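Clendix trials hand-held gripper at Skulham packing site

14 November 2019

Packaging firm Clendix has begun a trial of three gripper designs at its Skulham site, ahead of a decision on which one to fit to its new sorting arms.

The company packs small parts for the garden and plumbing trades, and most of its output goes into light plastic boxes. It has been looking for a way to move those boxes by arm since February, when a first set of suction cups was judged too slow to change over between box sizes.

Two of the designs come from Drilia, which makes both a powered gripper for arm mounting and a hand-held version with its own camera. The third is a softer, rubber-faced model from Ciobanu. Each will be tested on the same 28 items, with 500 picks per design.

Staff carry out the first round by hand. They hold the tool, close the fingers on an item, lift it and set it down again, while the camera records from just behind the jaws. The recordings are then used to set the approach angle and opening width for the arm, so that less time is spent adjusting it on the line.

Clendix said the hand-held round had already changed its test plan. Clear boxes were at first left until the end of the list, but they have been moved to the start after early sessions showed that they took the longest to line up. Items lying on their side are now scored separately from items standing upright.

The fingers on the Drilia tool have ridged pads along their gripping edges and are held on by screws. A worn pair can be swapped at the bench in 2 minutes, according to the trial notes. The Ciobanu fingers are moulded in one piece with their mount, and the whole head has to come off.

Cost will also count. Clendix has set aside money for 26 grippers across two halls and said it would prefer to buy a single type, to keep the stock of spares small. It has not given a price for either maker's equipment.
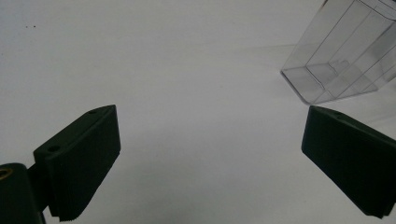
Will the hand-held tool be used on the packing line once the trial is over?

Clendix plans to keep it for testing new box shapes, and the daily packing will be done by the arms.

The arm-mounted round starts when the hand-held picks are complete. Each gripper will be run on the same arm and controller, with the lighting left unchanged between sessions. Dropped items, crushed corners and missed picks will be logged separately.

Results will go to the Skulham site managers first and then to both suppliers. Clendix expects to place its order in February.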